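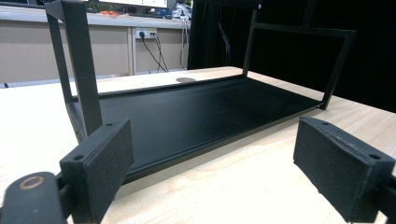
3.2 What we recorded, and how the sessions went

Reading time: 6 minutes

Figure 4. View from the hand-held gripper over the rack, with both fingers in sight and the near edge of the tray between them.

I should say first that the rack wasn't our first choice of object. We began the student project with soft things and boxes, which everyone got good at very quickly, and the recordings were a bit dull as a result. The rack (a flat tray with a lip, and open bars standing up from the corners, see Figure 4) came in during the second week and it changed how we all held the gripper. You can't just come down from above, because there's a good chance of catching an upright on the way. You have to think about where your wrist is going to end up, and most of us had never had to think about that before!

We were a club before we were a project, which I mention because it explains the uneven skill levels. A few members had built line followers and a sumo robot, and others had turned up at Privstead for the first time that term and hadn't touched a servo. For the study we split everybody into two groups. The first group got a practice sheet and 30 minutes of free play with the gripper before recording anything. The second group got 40 minutes and no sheet. I'd have liked a third group with neither, but we ran out of people, and two of the people we did have were revising for resits.

Each recording was one attempt at one task. The tasks on the rack were to nudge it square to the table edge, to lift it by the tray and set it down again, and to turn it so that one end faced the operator. We kept 81 attempts at the turning task after throwing out the ones where somebody had forgotten to start the log. Over all the objects and all the tasks the finished set came to 3256 attempts, and sorting through them took far longer than making them did, as anyone who has done this sort of thing will tell you.

The turning task is the one I want to spend some time on. On paper it's the easiest of the lot, since the rack never has to leave the table. In practice people did it in two completely different ways. Some gripped the lip of the tray and dragged it round. Others went for an upright, pinched it and swung the whole rack like a gate. Our labelling sheet had a single box for "turn" and so both ended up in the same pile, and when we trained the Hattori model on that pile (Hattori is only our name for the small network, it was the name on the biscuit tin we kept the spare screws in) it learned something halfway between the two. It would head for the gap between the tray edge and the bar and then dither there. I found this quite funny for a day or so, and then rather less funny as the deadline got closer.

We split the label in two and went back over the recordings by hand. This helped a good deal. It also showed us that the group with the practice sheet nearly always dragged by the lip, and the reason was sitting on the sheet in plain sight: the drawing I'd done showed a gripper on a tray edge. So that's my fault, and any comparison between the groups on this one task should be read with that in mind. The other tasks had no drawing.

Black on black was our other headache. The rack is black, the gripper is black, and half the background is a black curtain. In Figure 4 the top bar and the right-hand upright very nearly melt into it, and you mostly find them by the faint highlights along their edges. The tray is much kinder, as it picks up a soft grey sheen on its left half, though the right half drops into shadow. Then the left foreground of the table goes the other way and comes out almost white. We talked about changing the lighting between sessions and decided against it, partly to keep the recordings comparable and partly out of laziness. Werach, the edge-finding script we'd inherited from an earlier year of the club, coped with the tray well enough and made a real mess of the uprights. We stopped using it on the rack after the first batch and marked the bar ends ourselves.

One small thing for anybody repeating this: agree on a starting pose for the object. We had a vague rule that it should be "roughly in the middle", and people's idea of the middle wandered all over the place. By the last sessions we were lining up with a taped corner on the table, using the Voltel tape that peels off cleanly, and the starting positions tightened up straight away. I have left the earlier attempts in the set but marked them separately, so they can be dropped by anyone who wants a tidier version.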